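What Happens When Robots Come to Work?

I work at a place called Zemarent, where we get hats, scarves and mittens ready to go out to stores. When I tell kids that, they usually say "oh." Then I tell them we have robots, and suddenly everybody has a question!

So let me tell you about the robots, and about the people too, because they're my favorite part.

When I started, every single hat was handled by a person from beginning to end. You picked it up, shook it out, checked it for holes and loose threads, folded it, and put it in a box. Then you did it again. On a busy day in December one person might do 500 hats. By three in the afternoon your fingers felt like noodles, and I used to dream about hats (really, I did).

Now we have a machine named Ultamero that moves the boxes. Boxes are easy for a robot. They're stiff, they have flat sides, and a box today is the same shape as a box on Tuesday. Automation is the word for getting a machine to do a job like that by itself, over and over.

Hats are a whole different story. Try this at home: drop a knit hat on your bed 3 times. Did it land the same way each time? Mine never does. It flops, it bunches up, it stretches when you tug it. Your hands figure all that out without you even thinking about it. A robot has to learn it, and the best teacher is a person who already knows how.

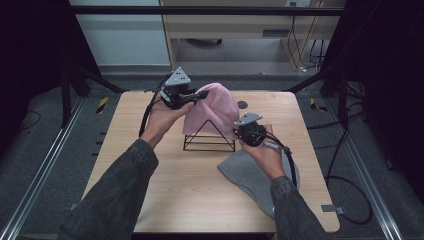 Teaching a robot is a bit like teaching a little brother to tie his shoes. You can explain it all day long, but mostly he needs to watch you do it. So a person holds a pair of robot grippers, one in each hand, and does the job using those instead of fingers. Pinch here, pull there, let go. It's slow at first! My first try, I dropped the hat on the floor and then dropped the gripper arm of my glasses right after it. After about 24 tries I could get a hat where I wanted it, and I was so proud I told my whole family at dinner.

One good example isn't enough, by the way. The robot needs lots of them, with the hat starting out in all sorts of floppy shapes.

So what changed for us? Well, my back feels better, because I don't lift boxes anymore. Some of my friends learned to fix the machines. Some moved to checking, which means looking for tiny mistakes in the knitting that a robot might miss. And a few people didn't like the changes at all. They'd been good at their old jobs for a long time, and starting over is hard, even for grown-ups. Our bosses had to make time for lessons, and I think they should have started those sooner.

Kids ask me if the robots will take all the jobs. I don't know everything that's coming, but I still work 8 hours a day and there's plenty for me to do. I still fold hats by hand sometimes, too. The fuzzy ones are the best.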